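Tuning write-ahead log batching in Trilari: a conversation with the storage team at Hudari

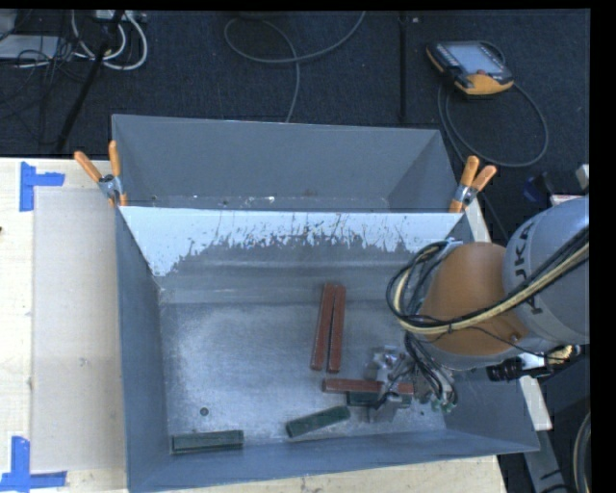 Red and green blocks in a grey metal bin.

Hudari's storage team spent most of September changing how Trilari, its embedded key-value store, flushes the write-ahead log. The lead engineer on the work explained what was measured and what was left alone.

The old behaviour was one sync call per commit. "It was correct and it was slow," the engineer said. "With 30 writers on one node, nearly all of them were queued behind the disk. The CPU had very little to do."

The new release groups commits. A writer appends its record to a shared buffer and waits. The buffer is flushed when it reaches its size limit or when a timer expires. The default timer is 200 microseconds, and the engineer was cautious about raising it. "A longer timer gives you bigger batches, but a lone writer pays the full wait every time. We had one user set it very high on a quiet node and then report a latency bug."

Is a lone writer always penalised? In the first build, yes. The current one checks whether any other writer is waiting and flushes at once if there is none. That check costs an atomic read, which did not show up in the profiles.

Testing was done on Clisano, the team's internal load generator, with records of 133 bytes. The size was taken from the median record of an existing workload. "Round numbers line up with the page size and flatter you," the engineer said. In these runs a batch held up to 100 commits before the buffer limit was reached.

Recovery needed more work than the write path. A batch can be torn if power fails during the flush, so each record keeps its own checksum and the batch header carries a second one. On restart, Trilari replays valid records in order and stops at the first bad one. No commit in a torn batch has been acknowledged at that point - the writers are released only after the sync returns.

The Engelbrecht replication layer reads the same log and had assumed one record per flush. It now reads by offset. Nodes running the older reader must be upgraded before batching is switched on, and the setting is off by default for that reason.

Compression of batches is not planned for this branch. "We would have to decide what a checksum covers, and I would like the present format to settle first."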